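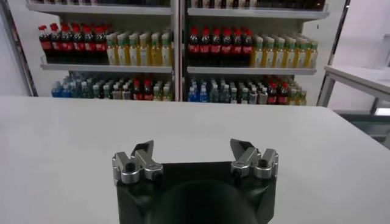
The drinks unit, both bays, seen over the long table.

The shelving has been in use since the start of July and I have had enough questions about it to write the details down in one place. Most of them came from Meenakshi Nadar, who is fitting out a similar room and wanted dimensions, so dimensions come first.

Each bay is 752 mm wide between the posts. The two bays share the central post, so the overall width is less than twice the width of a single freestanding unit. I got this wrong on the first drawing by counting the post twice, and the unit ended up further from the wall than planned. The difference has been taken up on the left.

The unit is a Woltness, bought second-hand from a shop that was closing. The shelves hook into slots in the uprights and can be moved up or down without tools once they are clear of stock. With stock on them they cannot, whatever the seller says. Kourosh Salehi and I tried it with a half-loaded shelf and had to take everything off anyway, then find out which slots the brackets had been in. Mark the slots with pencil before you lift anything.

Spacing

I set the standard gap at 256 mm, measured from the top face of one shelf to the underside of the next. It was chosen by standing the tallest thing we stock regularly on a shelf and adding enough for a hand to go over the top. If you only clear the product itself, people tilt it to get it out and knock the one behind. Anything taller goes at the bottom, on its side, or is not stocked.

Check the gap with the shelf loaded. Mine sagged slightly in the middle under a full row, which took a few millimetres off the shelf below. That was within what I had allowed but only just.

Load

The paper label on the carton had gone by the time I bought it and I have not found a rating I trust. I therefore worked it out the dull way, by weighing what goes on. A litre of drink is a kilogram, plus the container. A full row across one of our shelves comes to more than 20 kg. The heavy stock sits low and the light stock high, and I do not go deeper than the front lip allows.

Levelling took longer than assembly. The floor drops towards the right, and an unlevelled unit shows up as shelves that will not seat on one side. The feet have screw adjustment with very little travel. I used Prorwood packers under the right-hand feet and kept the screws for the last few millimetres. Level the central post first and then work outwards. If you begin at one end, the error collects at the other and you have to start again, as Sepehr Shojaei did with great patience while I held the spirit level.

The tables

The long white table is in front of the unit and was originally going to be narrower. Raghavendra Raju pointed out that you want the depth when unpacking, so that the outer carton can be opened at one side and the contents sorted on the other. He was right. The disadvantage is that from the far side of the table the bottom of the shelving is hidden behind the table edge, and low stock gets forgotten. I now check the lowest level first when making up an order.

The second table, over to the right against the wall, is also white and has slim grey metal legs. It came from Lurka as a flat pack. The legs bolt into threaded inserts, and one insert was loose out of the box. Wood glue and a night under a weight fixed it. Its top is for paperwork and for anything waiting to go back to the supplier. It is not strong enough for a stack of full cartons and I would not use it for that.

White tops mark easily. Lysenko surface cleaner takes off printing ink from cartons if you get to it the same afternoon. After a day it leaves a shadow. Spilt cola comes off with warm water and does not need the cleaner at all.

Stocking

New stock goes to the back and old stock comes forward. I resisted this for a while on the grounds that drinks keep for months, then pulled out 14 items past their date from the rear of one shelf. Fatemeh Kermani now does the rotation every other delivery and writes the earliest date on a slip taped inside the post. I had wanted a spreadsheet. The slip gets read and the spreadsheet did not.

Still to do: replace two brackets that have bent tabs, fix the unit to the wall at the top, and find out whether the spare shelf in the store fits this model or the older one. The slots look the same but the pitch may be different. I will measure it when the next delivery has been put away.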